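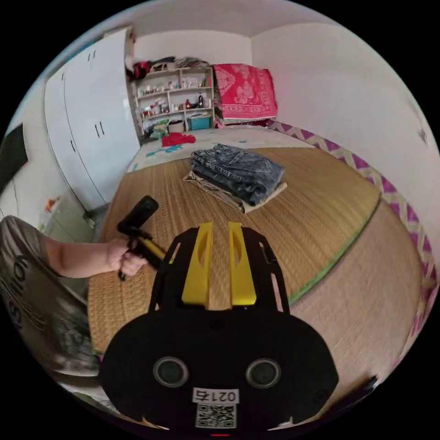 Folded jeans on the straw mat, seen over the yellow fingers.

**Right and Left**

The work came from a company called Pisunance. They mailed her two grippers in a flat carton with foam, one for the right hand and one for the left, and a sheet of instructions that said to fold clothes the way she always folded clothes. The project was called Ramen. There was no ramen in it.

She did it in the bedroom, on the bed. She had tried the kitchen table first, but a pair of jeans hung over both ends. The bed had the straw mat on it, and the mat was firm enough to press against.

By November she had sent in 1,241 folds. Most of them were towels and T-shirts. Jeans paid a little better and took longer, and the dark gray pair was the worst thing she owned for folding. The denim had gone soft and the legs never lay where she put them. She spread them out, brought the two grippers in, closed the fingers, and lifted.

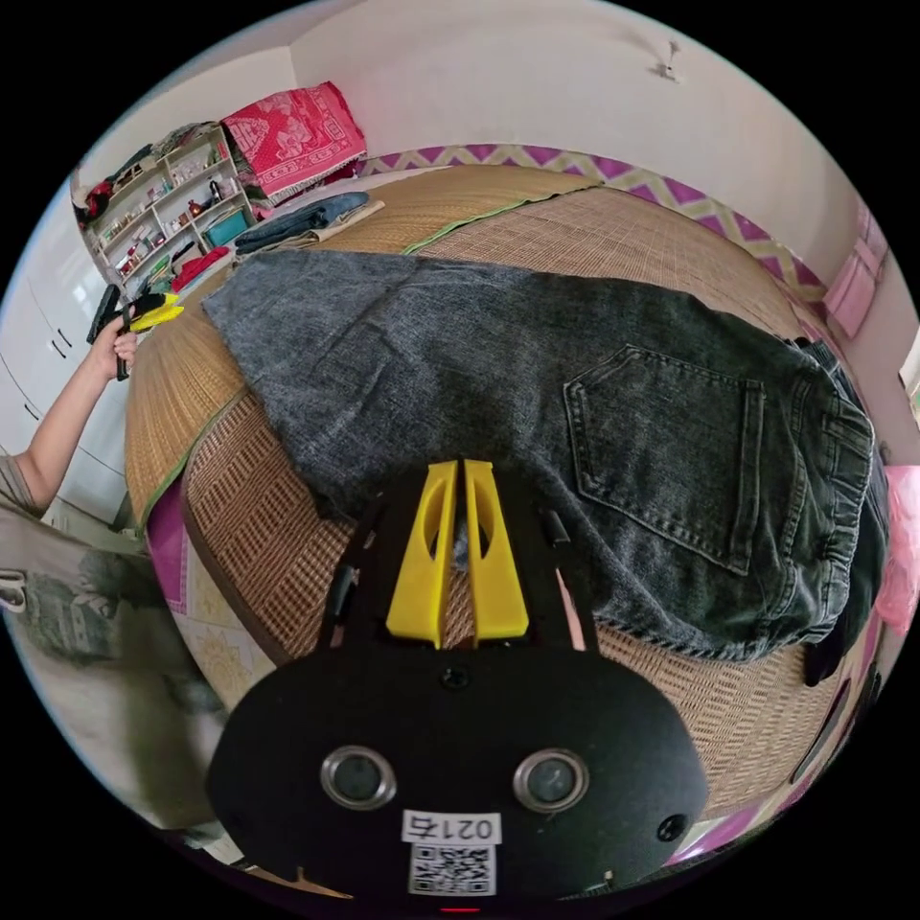 Her sister called during the towels week and asked what the robot was like. She said she had never seen it. It was in another city, in a building on Heinonen Street, and as far as she understood it had two arms and no legs and stood at a counter.

"So you're teaching it," her sister said.

"I'm folding pants."

"But it watches you."

"Later, I guess."

When a batch was finished she plugged the grippers in and the recordings went up over Netgate, which was slow until after midnight. In the morning there was a list, with a green mark next to the folds they wanted and a gray mark next to the ones they didn't. The gray ones came with a reason. Too fast. Hand in view of both lenses. Garment dropped. Once the reason was "hesitation," and she went back over that day in her head and remembered that the kettle had gone off.

After that she tried to fold without thinking of anything. It didn't go well. Her mind went to her mother, who had folded jeans in thirds over her forearm, standing up, talking the whole time. She had never seen her mother put a pair down flat. She tried it that way with the grippers and could not hold the fabric steady, so she went back to the bed. 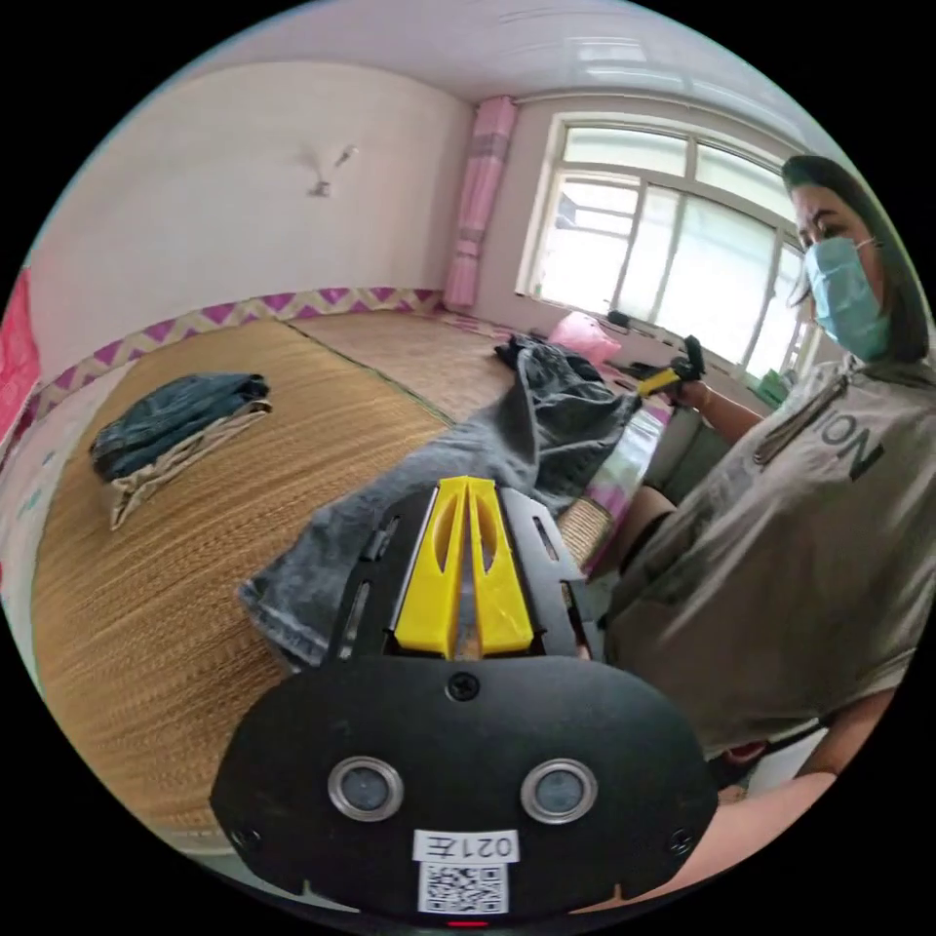
The long pull was the part she had worked out for herself. It wasn't on the sheet. If the jeans were bunched she pinched them near one end with one gripper and stretched the other end out with the second, and most of the wrinkles gave up. She liked to do it by the window with the pink curtain gathered to the side, so there was plenty of daylight. She wore her blue mask for it, and she kept her eyes on the denim.

Pisunance wrote to ask about the pull. It was a short message. They wanted to know whether she did it every time or only when the garment needed it, and how she decided. She typed an answer and deleted it. Then she typed, "When it looks like it needs it," and sent that.

They sent back a request for 50 more, all jeans, all starting from a heap.

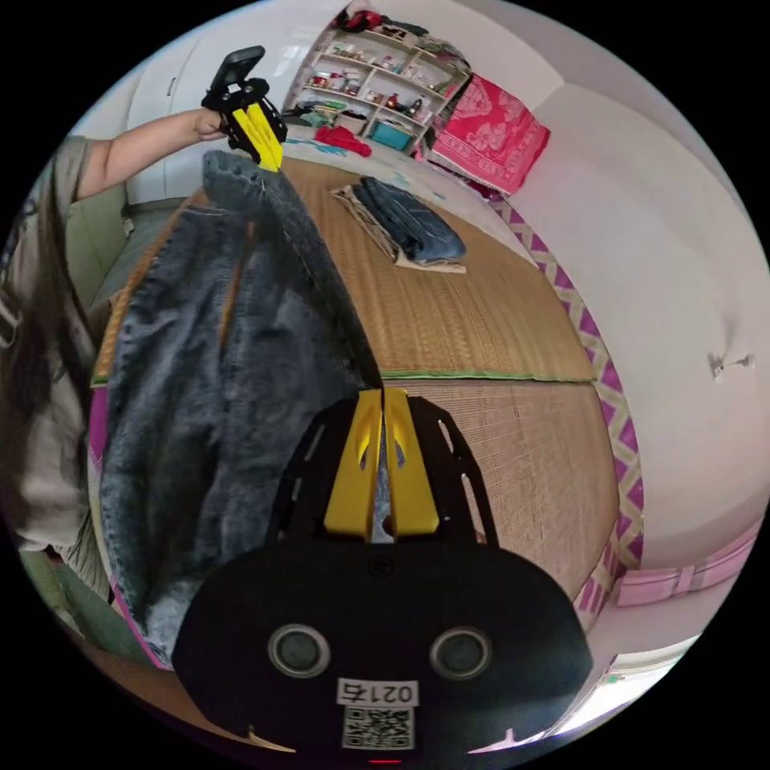 She did them over four days. Her wrists ached on the second day and she wrapped the left one. On the third day she caught herself at the grocery store, picking up a bag of rice with two stiff fingers and her thumb tucked away, and a boy in line looked at her.

The last batch came back green except for one. A video was attached, under a minute long. It showed a gray counter and a pair of jeans in a heap, and two arms came down and took hold of them. The arms lifted. They waited a moment. Then one of them drew back, slowly, and the jeans went long between them.

She watched it again with the sound on, but it was only a fan. She wrote to her sister that the robot was all right. Then she took the sheets out of the dryer, and folded those by hand, standing up.

---

**3 comments**

**Reader:** My aunt did piecework at home for years, buttons mostly. This felt a lot like her kitchen.

**Reader:** Which one came back gray? I want to know.

**Reader:** "There was no ramen in it" made me laugh. Liked the mother part best.

**More short fiction**
The Night Elevator
Two Pounds of Nails
What the Ferry Carried
Salt on the Steps

Get a new story in your inbox every other week. Enter your email to sign up. You can unsubscribe at any time.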